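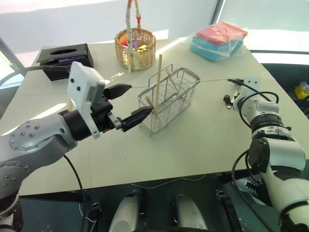
Home | Guides | Kitchen | Contact

Reading time: 3 minutes

Section 3. Setting up the wire mesh utensil basket

3.1 Before you start

The Trondgate basket is a rectangular wire mesh basket for spoons, chopsticks and other long utensils. It is meant to stand on a flat table or counter. Set it up before the rest of the tabletop is arranged, so that there is room to turn it.

Note: This section applies to the basket with the wire handle. For the Villel wall rack, see Section 8.

3.2 Placing the basket

1. Wipe the tabletop and let it dry.

2. Move decorative baskets, tissue boxes and packs of cloths to the back of the table. Leave at least 8 inches free on the left and right sides of the utensil basket.

3. Set the basket down near the middle of the table with one long side facing you.

4. Press lightly on each upper corner. If the basket rocks, turn it end for end and press again. A basket that still rocks has a bent base and must be replaced.

5. Run a dry cloth along the upper rim. If the cloth catches, stop and check for a loose wire end.

CAUTION: Loose wire ends can scratch skin and tabletops. Do not bend them back by hand. Use flat pliers.

3.3 Loading

1. Put in the heaviest piece first. A metal spoon goes at one end with its bowl up.

2. Add thin metal rods or skewers next, leaning across the mesh. Points must face down.

3. Add wooden sticks and chopsticks last. Lower each one over the rim at an angle, then let go when its end rests on the base.

4. Check that no piece has passed through the mesh. Thin tips can work their way out and mark the table.
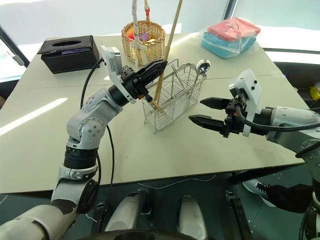

3.4 Removing utensils

1. Hold the rim with one hand.

2. Lift long pieces straight up until the lower end clears the rim. Pulling sideways will tip a lightly loaded basket.

3. Take out wooden pieces before metal ones.

Note: Wet wood left against metal may stain. Dry chopsticks fully before putting them back.

3.5 Moving the basket

Empty the basket before lifting it by the handle. The handle is rated for the basket alone — it is not rated for a full load. If a loaded basket has to be moved, support it from underneath with both hands.

3.6 Care

Wash in warm water with mild soap. Do not use steel wool. Inspect the rim and handle after every 50 washes.

Replacement handles are supplied by Rathjen in packs of 2. Quote the section number when ordering.

Text: Rainer Harms, Provwood
Last revised Wednesday, February 15, 2023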